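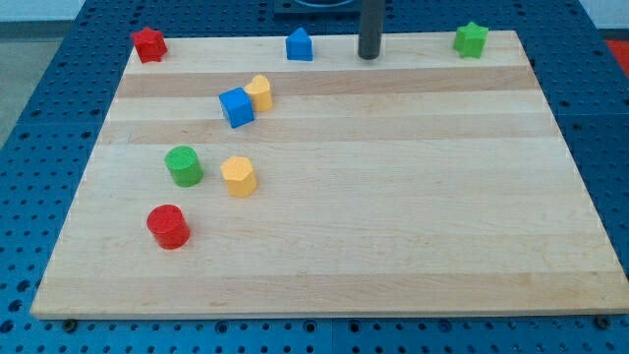
*Colored blocks on the board, with the rod over the far side.*

### Tadum tabletop kit: evaluation thread

**sberisha_lab**
This thread collects comments on the Tadum kit, now on loan to the department through the end of July. The supplier, Ziółkowski, quotes 379 per block set, with the board priced separately. Members are asked to state which tasks they ran and for how long.

Stojan Berisha
Instructional Laboratories

**Grokley**
Our section ran the pushing exercises over 18 sessions. The shapes are well chosen. Cylinders and the cube give students an early result, while the stars and the heart require them to consider where contact is made. I recommend purchase.

**ova_bench2**
I must respectfully disagree. The price is high for small blocks, and any department with a printer could produce its own. The board is also a concern. Its darker bands misled our color threshold for yellow until we adjusted the lighting.

**Grokley**
Printing was considered. Our own set took up to 6 attempts per shape before the sizes matched, and staff time is not free. As to the bands, a plain sheet laid over the board would settle the matter.

**ova_bench2**
A plain sheet changes the friction, and our recorded runs would no longer be comparable. I would support purchase of the blocks without the board.

**sberisha_lab**
Both positions are noted. Ziółkowski has confirmed that the blocks may be ordered alone — delivery is two weeks in either case. Would ova_bench2 kindly post the lighting settings used for the yellow pieces?

**ova_bench2**
I will post them once the bench is free this afternoon, after 2:00 p.m.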